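Home | Projects | Reports | Lab Handbook | Contact

Consistency of Flash Output and White Balance in Small-Product Photography

Student Project Report, Imaging Technology Program, Kunville
Prepared by Teemu Seppälä
Project advisor: Jouko Salminen

1. Purpose

This project examined whether color and exposure remain consistent over a long session of tabletop photography when the photographer relies on battery-powered flash units. The question was raised by Lusley, a mail-order retailer of craft supplies, whose catalog pictures showed visible differences in background tone from one page to the next. The retailer had been correcting these differences by hand, one file at a time.

The project had two aims. The first was to measure the change in color temperature and brightness as the flash batteries ran down. The second was to establish whether a single custom white balance, taken at the start of a session, is sufficient for the entire session.

2. Equipment and Setup

Two flash units of the same model were borrowed from the department store room, each fitted with a plain white umbrella. The camera was fixed on a copy stand and set to manual exposure, with the aperture and shutter speed unchanged throughout. All files were recorded in raw format. The room lights were switched off and the window blinds were closed.

A gray card from the teaching set was placed in the same corner of the table for every exposure. The flash units were triggered by radio and set to one-quarter power, which was the setting used by the retailer.

A total of 3596 exposures was made over 4 sessions in December. Of these, 81 were rejected because one of the two units did not fire. The rejected exposures were logged but were not used in the calculations.

3. White Surfaces

White backgrounds present a particular difficulty in this type of work. A surface that looks even to the eye may record as a bright band with gray areas beside it, and the meter reading then depends on where it is taken. Any texture in the material also becomes more noticeable when light reaches it at a low angle.
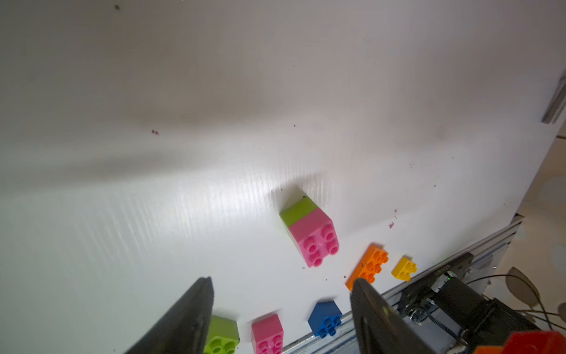 Figure 1. Glare and gray shading on a white board, with dark specks and crumbs on the surface.

For this reason, brightness was measured only on the gray card, and the background was judged separately. The Tikkanen method, as taught in the second-year lighting course, calls for five readings across the background and a comparison of the highest with the lowest. This was done at the beginning and end of each session.

4. Results

Exposure was stable for most of each battery charge. In the first session, the first 584 exposures showed no change in brightness that could be separated from normal variation between flashes. After that point the recycle time grew longer, and exposures made before the ready light came on were darker than the rest. Exposures made after the ready light remained usable.

Color temperature behaved differently. It drifted slowly toward the warm side from the start, and the drift was not linked to missed or early flashes. The two units did not drift by the same amount — the left unit changed more in every session. Exchanging the batteries between units did not alter this result, and the cause was not determined.

5. Recommendations

A new custom white balance should be taken each time the batteries are changed, and once more halfway through a charge. The photographer should wait for the ready light on both units before each exposure. Background readings should be repeated whenever an umbrella is moved, even slightly.

The retailer's editing software, Sekach, can apply one correction to a group of files. It is recommended that files be grouped by battery charge and not by product type, as is the current practice.

The tests should be repeated with units running on wall power. This was planned for the final session — the required adapters did not arrive in time.

Comments

pikkukuva: Did you try swapping the flash tubes between the two units? I had one that ran warm for years.

T. Seppälä: The tubes in this model are not user-replaceable, so this was not tested.

marlo_k: Useful. I only ever set white balance once in the morning. Will try the halfway reading.

Dent: Which umbrellas were these, shoot-through or reflective? The report just says white.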